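Home Chore Trial: Safety Checklist, Two-Arm Unit
Site: Markcombe, living room. Checked by Nermina Vidmar, December

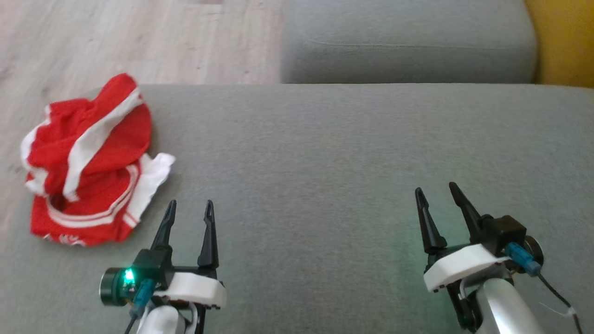

Task for this sheet is picking up clothing from the sofa and folding it. The question from Verkar is whether the unit can be left to do this with someone in the next room. My answer is at the bottom.

1. Stop button within reach of operator: OK
2. Cables clear of arm travel: OK. Check again after each battery change.
3. Gripper fingers, no chips or burrs: OK. Tips are narrow. Watch for snags on knits and mesh.
4. Grip force at low setting: OK
5. Pockets emptied before start: FAIL. Pen found in a pair of pants on run 3. Add to setup card.
6. Pets and children out of the room: OK
7. Arm stops on contact: OK on 2 tries. Left arm slower than right.
8. Clothing finished without help: 7 of 11. The four misses were all bunched-up items where it could not find a sleeve or hem.

Comments: Towels are close to ready. Shirts are not. A person still has to shake out anything in a heap first, and that takes longer than folding it.

Unattended use: NO. Recheck after left arm service.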